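5. Setting up the bedroom sensor

The quick card in the box says the Etby sleep sensor "sets itself up." It doesn't. Allow 8 minutes, and don't start at bedtime.

5.1 Place the sensor
1. Strip the bed down to the mattress.
2. Lay the strip across the mattress at chest height, cable toward the wall.
3. Put the fitted sheet back on. Thick toppers go under the strip. The maker claims it reads through anything. We tried it under a foam topper and got a night with no heartbeat in it, from a sleeper who got up and made breakfast.

Caution: Do not fold the strip. A crease can't be pressed out again.

5.2 Pair it
1. Plug in the power supply.
2. Hold the button for five seconds until the light blinks.
3. Open the app and choose Add Bedroom.
4. Skip the page that offers a "sleep coach." You can turn it on later, if you ever want to be told to go to bed earlier.

Note: If pairing fails twice, unplug the strip and start again at step 1. The Repair button in the app has never fixed anything for us.

5.3 Calibrate
1. Keep pets and other people off the bed.
2. Lie flat on your back and tap Start.
3. Stay still until the app chimes.

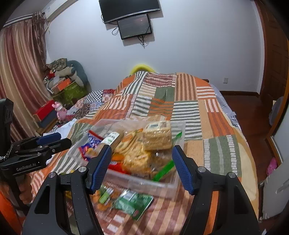
4. Get up and wait for the status to read Empty. If it still says Asleep, move the strip toward the pillow and repeat from step 1.

5.4 Reading the first results
Ignore the first two nights. After that, the times for getting in and out of bed are fairly good. The "deep sleep" number is a guess with a nice chart around it, and the daily score is worse. Svend Thygesen scored higher on a night he spent reading than on any night he slept.

Caution: The sensor is not a medical device. Take any worry about your breathing or heart to a doctor, whatever the app says.

For resetting the strip, see section 8.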